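How to Teach Two Arms to Put a Bag in a Bin
A page for younger builders

Somebody at your house has probably asked you to put a new bag in the wastebasket. You probably sighed. Then you did it in less than a minute, while thinking about lunch.

Now try explaining the job to a machine that has never had lunch. It doesn't know what a bag is. It doesn't know which end opens. It has no idea why people keep a small bucket of garbage in a room they like.

Four of us at the Ratside shared workshop have been working on this since July. The project is called Dramby, which was Zinhle Kekana's idea, and she won't say where she got it. Dramby has two arms, and each arm has a gripper on the end. A gripper is a hand that has been simplified until there are just two fingers left. You can pick up a lot with two fingers. Try it at breakfast, but ask first if it's soup.

Let's start with the bag, because the bag is the hard part.

A robot is happiest with things that keep their shape. A wooden block is the same block when you squeeze it, drop it or turn it over. A plastic bag is a different shape every time you look at it. Touch one corner and the other side moves. Leave it alone and it slowly slides into a new shape all by itself, just to be annoying. Builders call things like this "soft objects." Mbali Buthelezi calls them other things, which we have left off this page.
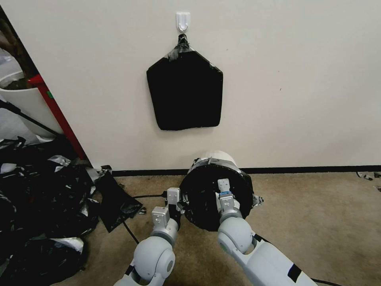

Why does a robot need two arms to handle a bag?

One arm can hold a bag, but it can't easily open it, and opening takes something pulling one way and something else pulling the other. You do the same thing when you put on a sock. Two arms can also share the work, so that one keeps a thing still while the other one fusses with it.

The next problem is telling the arms what to do. There are two main ways.

The first is to write down every move in code. Go up this much. Turn a little. Close the fingers. Stop. This works very well if everything in the room stays exactly where it was when you wrote the code. Move the wastebasket by the width of your thumb and the robot will carefully put the bag into some air.

The second way is to show it. A person steers the arms through the whole job while the computer saves what the cameras see and how every joint moves. Then the person does it again. And again, and then after a snack, again. Each go is called a demonstration. So far Dramby has 2833 of them saved, and Hendrik Shezi steered most of them, so he is now the best person in the building at changing a trash bag in the slowest possible way.

After that, the computer studies all those demonstrations and looks for patterns. When the bag looks like this, the arm usually goes there. When the rim is over here, the fingers usually come down beside it. Nobody has to write a rule for every wrinkle, and it's a good thing too, as we would still be on the first wrinkle. 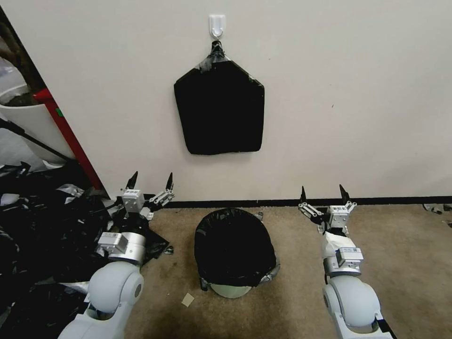 You might think the best demonstrations are the perfect ones. They help, of course. But a robot that has only seen perfect goes doesn't know what to do when something slips. It has never seen slipping. So we keep plenty of the goes where Hendrik missed the edge of the bag and had to come back for it. Those teach the robot how to recover. (Hendrik says he missed on purpose. We are being polite about this.)

Seeing is tricky as well. Black plastic is shiny in some spots and very dark in others, and to a camera a fold can look a lot like an edge. If the robot pinches a fold when it wanted an edge, it ends up holding two layers, and two layers will not open no matter how nicely you pull. People fix this by rubbing the plastic between their fingers until it slides apart. Our grippers can't feel that. They only know how far they have closed, so a lot of the work has to be done by looking.

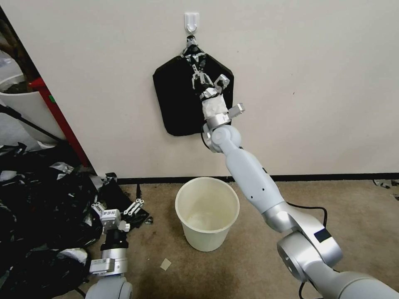

Then there is the matter of how hard to push. A wall does not move, and an arm that thinks it should will keep trying. For this reason the code has a limit in it. If a motor has to work harder than the limit allows, the arm stops and waits for a person. Reshma Nkosi set our first limit so low that the arms stopped whenever they had to lift themselves. It was extremely safe.

Want to feel what the robot is up against? Here is a game for two people at home.

You will need:
One small wastebasket
One new trash bag
Two pairs of kitchen tongs with no sharp edges
A scarf to cover your eyes
A grown-up who has agreed to be nearby

Put the wastebasket on the floor with the bag beside it. Pick up one pair of tongs in each hand. No fingers on the bag! Open it, put it in, and fold the top over the rim. Time yourself. Our visitor Naledi Pillay, who is 11, took nearly a whole lunch break and would like it known that the bag was a bad one.

Now wear the scarf and let your partner tell you every move. Your partner may only say things like "left," "up," "close" and "open." Saying "no, the OTHER left" is against the rules, although everyone does it.

When you've finished, swap places. Put the bag away afterward so that it can't end up on a small brother or a cat, and give the tongs a wash before anyone makes dinner with them.

Next time we'll look at the folding part, where the edge of the bag has to go over the rim and stay there – we have opinions about that.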